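Visit report: Brollau storage and household containers, Nandoren site
March

The Nandoren site handles returns, sampling and fit checks for Brollau's range of lidded plastic containers. Molding is done elsewhere and was not part of the visit. Visitors enter through the loading side, sign in, and are taken up one floor to the sample rooms. The tour started at 9:30 a.m. and ran until just before lunch.

The first room is storage. Shelving runs the full length of the wall and holds reference samples of 275 container and lid combinations, sorted by footprint and then by depth. Each shelf position has a printed card with the part number, the resin grade and the date of the last check. Samples are replaced when the rim shows wear. The oldest card we read was three years old, for a shallow tray no longer in the catalog.

The second room is used for closure work. The tables are plain, with a pale wood top and a cable grommet toward the far edge, and the floor is carpeted, which keeps the noise down when lids are dropped. Containers are handled singly. A typical sample is a rectangular tub with slightly tapered sides and a separate lid with a raised rim, a recessed center panel and two latch tabs. 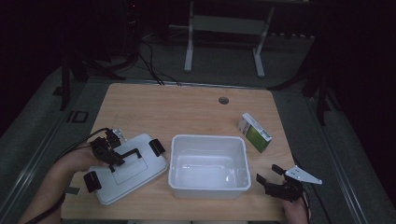
Fulent
Packaging engineer, Ojeda

The white lid has black latch tabs, so the tabs are easy to find against the body. The small box standing next to the tub is mostly white with a green panel. Small cartons are a common load for containers of this size, and the site keeps a drawer of them for checking internal clearance. Clearance is recorded with the carton upright and again with it flat.

The closure procedure is short. The lid is seated on the rim, pressed at the corners, and latched one side at a time. The tub is then lifted by the lid alone and held for 8 seconds. A lid that shifts on the rim is marked and set aside. The site logged 114 closure checks in the month before our visit. We were given the total but no breakdown by part number, and have asked for one.

The taper matters for nesting. Empty tubs are shipped stacked, and too little taper makes them bind. The staff showed us a stack that had been stored under load and needed two people to separate. The current drawing adds a small step below the rim to stop the tubs from seating fully.

The last stop was the returns bench. Most returned items have a broken latch, usually at the hinge line. Cracked corners come second. Returned lids are kept for one quarter and then reground.

Open points: the breakdown of closure checks, the revised drawing for the rim step, and a set of sample lids for our own drop test. Parking is limited to the north lot.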